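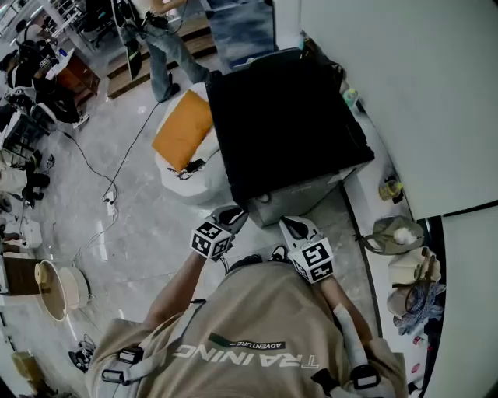 **Figure 3.** Operator with two handheld grippers at the Fekex site, overhead view. Each gripper carries a marker cube.

### 4.2 Changes in operator workload

Before the program began, packing staff at Fekex worked in fixed positions and rotated every 90 minutes. Demonstration work replaced part of that rotation. Eleven operators were assigned to it in February and recorded 744 usable episodes. Each operator now alternates between packing and demonstrating, and a shift lead (Saxena) logs the changeovers.

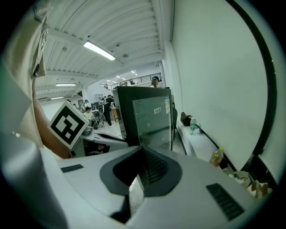

Changeovers took about 3 minutes. Operators reported less walking than in packing but more strain in the forearm, which Rajput and Siddiqui also found in the Pisska trial. Pay grade was not adjusted during the study period. Several operators asked that it should be, as their recordings are used to train the system intended to take over part of the packing line. Management's response is treated in Section 5.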